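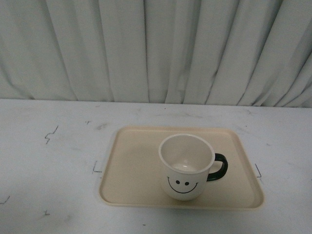 *The white table, scuffs and all, with the curtain behind it.*

# Stolto Steam Brush: a month of fewer wrinkles

I own an iron. It lives on a high shelf behind the fondue set, and I get it down when somebody marries or dies. For everything else I have spent years hanging shirts in the bathroom during a shower and hoping. In February I gave up hoping and bought the Stolto, a handheld steamer with a tank the size of a coffee mug and the general look of a hair dryer that went to business school.

The box says it heats up in 30 seconds. Mine does, if I start counting when I remember to. There's one button, one light, and a trigger with a lock on it so your finger doesn't cramp. The lock is my favorite part of the whole machine and the manual gives it half a line. The rest of the manual is mostly drawings of a hand being told no.

**Shirts.** Good on cotton, very good on anything thin, poor on collars. You can get a collar flat if you pull it tight with your free hand, and you'll learn how close your free hand should be. A linen shirt took me 8 minutes and came out looking like a linen shirt somebody had apologized to.

**Pants.** It takes out the wrinkles and, with the same enthusiasm, the crease. If you want a crease you want an iron. I've made my peace with tubes.

**Curtains.** I bought it with these in mind and it does them best of all. You leave them hanging and work from the top down, slowly, tugging the hem as you go. The long straight runs are easy. Any spot where the cloth bunches up behind furniture is a pain, and I mostly pretend I did those.

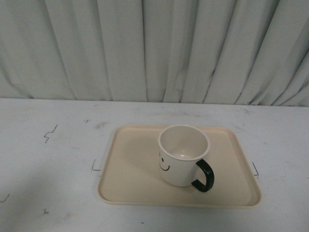 *Broad folds to the left, narrower and more slanted ones to the right.*

Now the complaints. The cord is too short for any room designed by an adult. The tank runs dry in the middle of the second shirt, always the second, and when it does the thing makes a noise like an old dog getting off a couch. It also spits if you tip it past level, and the water lands exactly where you had finished.

I had an Ivotik before this, the folding travel one. It was lighter and it fit in a shoe, and it produced roughly the steam of a person sighing. My sister-in-law swears by the big Vultholm with the pole and the wheels. I've used hers. It's a better steamer in every way and it needs its own closet, which she has.

Stolto sells a cloth pad for the front, a spare brush, and a little bag. The brush is worth having for wool coats. The bag doesn't fit the steamer with the brush on. I wrote to them about this and got a nice reply about a different product.

Four stars out of five. One off for the cord, and I'd take another half for the bag if they'd let me.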